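3.2 Collecting the demonstrations

All of the demonstrations used in this paper were given by remote control in simulation, with the person holding a small hand controller and the arm on the screen following along as faithfully as we could make it. We had begun, back in November, by asking people to steer one joint at a time, and we are grateful to everyone at Jamatby who put up with that for as long as they did. Moving the gripper directly proved far kinder to newcomers, and it is the only method reported from here on.

The task is drawn from the Maddale set, which we like very much for its homely objects and its changes of wall, floor and table covering. Each person was given four practice runs, which we threw away, and then worked at their own pace for as long as they were comfortable. Two views were shown side by side throughout – a wide one for finding the way, and a close one for the last stretch of the approach, where a small slip of the hand matters a good deal more.
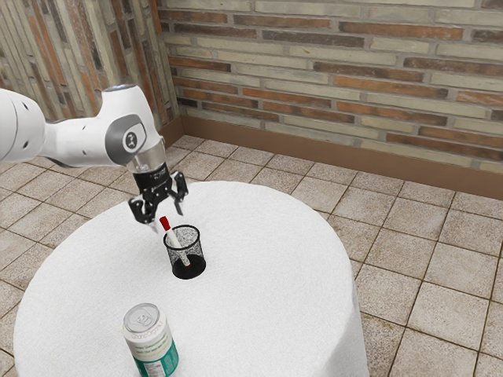
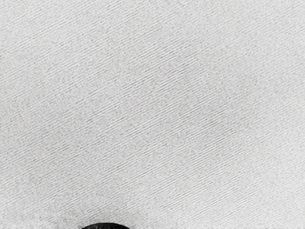
Figure 3. Two rendered views from the simulated table-top task. First: the arm with its gripper open above a mesh pen cup holding a marker. Second: a close view, mostly of a pale, finely lined surface.

We had rather expected people to lean on the close view, and were surprised by how often they told us they had ignored it until the very end. A close view can hold very little besides plain surface, and we suspect that a learner given such pictures alone would have a hard time of it. Both views were therefore kept for training, along with the pose of the arm and the opening of the fingers, using the Vaduletti recorder with its usual settings. After the practice runs had been taken out we were left with 3231 demonstrations, of which 100 were set aside for testing.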